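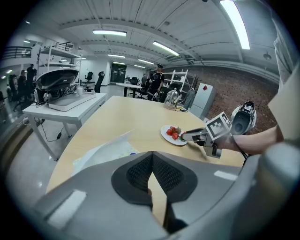
Dayana Xolalpa reckons a machine will empty her dishwasher by November, and she has 100 quid on it. I've taken the bet, though I'd love to lose!

Fruit is what gets me. A plate is easy enough (hard, round, always the same shape) but strawberries squash, roll about and come with leaves on, and jaws have to be told all of that somehow. I gave it a go at home with kitchen tongs: 30 berries, 22 fit to serve. And I've got a brain and everything.

So no, not yet, I'd say. Clearing a table, maybe soon. Pudding, a good while after. I'm still grinning about how close it's getting.

3/17/18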